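Plates into a tray, two arms: hand-guide or leader arms?
Forum > Teaching and Demonstration > Bimanual
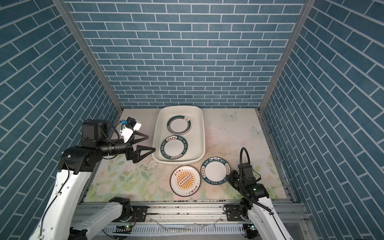
Post 1
stostik_owner
20 Feb 2022

Task is plates into the white tray. Two arms, two-finger grippers, wrist camera. I have 194 demos recorded with leader arms and 80 where I grabbed the follower and pushed it through the motion like I was teaching it to waltz. The policy trained on the leader demos gets the gripper to the rim and then loses its nerve. The one trained on the hand-guided demos grabs with great confidence, next to the plate.

Do I mix the two sets, or pick one and record more? I would like to not record more.

Post 2
ninel_fan_club
Record more.

Post 3
gravitycomp
Don't mix them. When you hand-guide, your forearm is in every picture. The policy learns that plates get lifted when a sleeve shows up. Then you run it with no sleeve and it sits there waiting for you like a dog at the door.

Post 4
Dromach_refugee
Disagree with gravitycomp. We mixed on the Dromach cell for most of November and it was fine. What you do is hand-guide once, save the joint path, step out, replay it and record the replay. No sleeve. You keep the nice contact motion you only get when you can feel the rim with your own hands. Leader arms with no force feedback are like eating soup in ski gloves.

Post 5
gravitycomp
Replay works if every plate is back exactly where it was. With a flat plate on a soft mat, two millimeters off and you're pinching air. How many of your replays did you throw out?

Post 6
Dromach_refugee
More than I'd like to say in public.

Post 7
gravitycomp
Thank you.

Post 8
rim_job_shop
Has anybody mentioned that your two front plates are nearly touching? The right gripper is down on the mat at the edge of the green-rimmed one. Come in low on that side, fine, but if the plate slides left at all it's into the orange one. I'd spread them out for the first batch and bring them together later. Also the Đỗ scripts have a start pose checker, use it. I didn't for 261 episodes and every one of them began with the elbow somewhere new.

Post 9
stostik_owner
They're close on purpose, plates in real kitchens are close. But ok, I'll spread them for the first batch.

On the start pose: the checker complains about my left arm every single time, so I turned it off.

Post 10
rim_job_shop
I'm going to go lie down.

Post 11
ninel_fan_club
Turn the checker on. Record more. I did 1022 on the Ninel setup for a drawer. A drawer! It has one direction it can go in.

What fixed the nervous grasp for me was the operator. I used to hover over the handle for a second while I lined things up, and the policy learned to hover too, only forever. Practice off the record until you can go in without stopping, then hit record. Toss any demo where you pause over the rim.

Post 12
gravitycomp
Agree with that one. Check your 194 for hovering before you blame the leader arms.

Post 13
stostik_owner
Went through the first bunch over lunch. I hover. I hover a lot. There's one where I think I answered the phone.

Post 14
Dromach_refugee
Keep that one for the test set. And I still say try the replay thing, on the left arm only, with one plate out.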